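Thursday, evening

The Hokora cell stopped 14 times today. Always the same fault: force limit, when the arm goes down to the memory slots. I wrote every stop in the notebook and changed only one setting at a time.
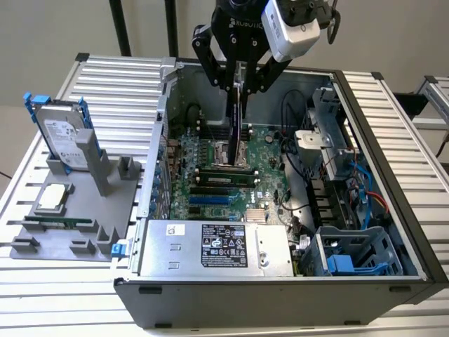 My first idea was a bad force sensor, so I ran the Zein check two times. It passed. Then I looked at the approach. The fingers go straight down above the processor socket, and a small tilt of the module is enough to make the force climb. At stop number five I pressed the emergency button myself – I did not like the sound.
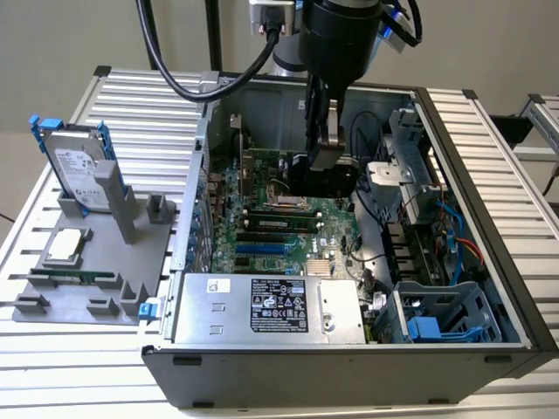

Gripper down inside the Dell tower, hard drive in the tray at left.

Tomorrow I will teach the slot position again, with slow speed. The log has 1,210 lines and I have read 231. My eyes are tired.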